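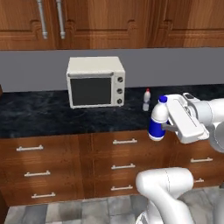

I was with my ex for four years and I would have told anyone who asked that he never shouted at me. That was true. He didn't shout, he didn't call me names and he never once told me what to wear. When we split up last July I still described him to people as a nice man who was a bit moody.

The moodiness went like this. If I did something he didn't like, he stopped talking. He would go on living in the flat, making his tea and watching his programmes, and he would act as if I wasn't there. The first time it lasted an evening. The longest was 19 days. I know the number because I had started writing it in the back of my diary, a small cross for each day, and I still have the diary.

That long one was over a birthday meal in Ernuswood. My friend Jade Lemieux had booked a table and I stayed for an extra drink and got home later than I'd said. I had texted him. He had read the text. When I came in he was sitting on the sofa and he didn't look up, and that was the start of it.

I apologised that night, and again in the morning, and then most days after that. I bought him the expensive coffee he liked from Vindoma. I cancelled a weekend in Brennan with my cousin Meriem Salem because I thought going away would make it worse. Then one evening he asked me if we had any milk in, in a completely normal voice, and I was so relieved I went into the bathroom and cried. We never talked about it. If I tried, he said I was going to start it all up again.

I didn't have a name for this until I rang a counselling line my sister had found and got put through to a man called Tuncay Ersoy. I saw him every other week for a good while after that. He was quite dry and he didn't say much, which suited me. The words he used were the silent treatment. I had heard them before, but I thought they were for children in a playground.
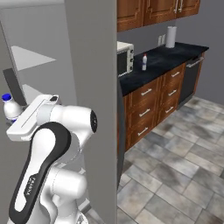
Is the silent treatment the same as needing some space?

Needing space usually comes with some words attached. A person who needs space says they're too angry to talk and will talk tomorrow, and then tomorrow they do. With the silent treatment you aren't told what you did or when it will stop, and it tends to stop when you've given something up.

I went back through the diary with that in mind. After the birthday meal I stopped going out with Jade unless it was lunch. After another one, over a phone call with an old colleague called Ataberk Öztürkmen, I stopped answering my phone in the flat. He hadn't asked me to do either of those things. I could have sworn in court that he hadn't.

Money came into it as well, in a small way. I once lent my brother 200 pounds out of my own account and mentioned it over dinner. He put his fork down and that was that for the rest of the week. I didn't lend anybody anything again, or if I did I kept it to myself, and then I felt like a liar on top of everything else.

Some of it was mine. I grew up in a house where my mum went quiet when she was upset and we all tiptoed about, so it felt familiar. I thought being good at tiptoeing was the same as being easy to live with. Tuncay asked me what I did when I was angry and I couldn't think of a single time.

I've been seeing someone since the spring. His name is Ertuğrul Yaman and he knows I'm writing this. We had our first proper row over the train tickets to Flovberg. He went out for a walk and I sat on the bed with my heart going, working out how I would get through the week. He was back in under an hour, still annoyed, and he said so, and we sorted out the tickets. I was no use for the rest of the day.
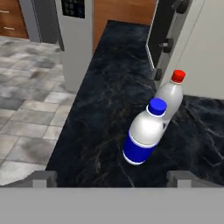
Can someone who does this change?

Some people can, if they see it themselves and want to stop. My ex was asked, by me and later by his own sister, and both times he said he was just a quiet person. I waited 2 years after I first raised it and nothing was different.

I do still go quiet myself sometimes. I've started saying it out loud when it happens, something like "I'm cross and I can't talk yet, give me till after tea." It sounds stupid and I feel stupid saying it. Ertuğrul says fine and goes and does something else.

Meriem and I have rebooked Brennan. Same guest house, and I'm paying for the room because I still owe her from last time.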